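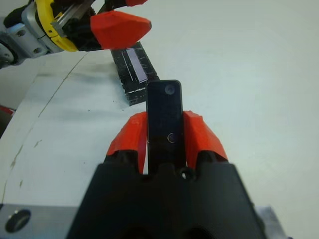
Hundument Horror Film Review Set

Summary
The set holds 910 written reviews of 415 horror films, most of them low-budget titles released directly to home video. It is maintained by the Ralbridge Film Library and was last revised on November 3, 2021.

Contents
reviews.csv - one row per review, with title, release year, rating and full text
films.csv - one row per film, with running time, country and subgenre
subgenres.txt - the 16 subgenre labels, with short definitions

Sources
Reviews were transcribed from the Tadamness newsletter and from the Plattner collection of fan magazines. Spelling was left as printed. Star ratings were converted to a ten-point scale; the original rating is kept in its own column.

Known limits
Haunted house and slasher films are heavily represented. Release years for 197 films refer to the first home video edition and may differ from the theatrical date. Many reviews disclose the ending. Remakes are listed as separate films.

Use
Free for study and teaching. Please cite the set by name and revision date.

Comments (3)
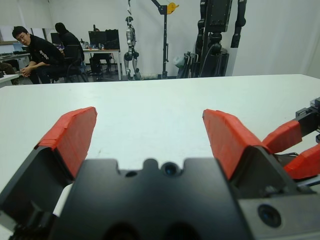
Could the two release dates be put in separate columns? I keep matching remakes to the wrong original.

Seconded. The possession films are the worst for this, as half of them share a title.

Thank you for keeping the old star ratings. The half stars matter to some of us.

Contact the library | © 2021 Ralbridge Film Library | Back to top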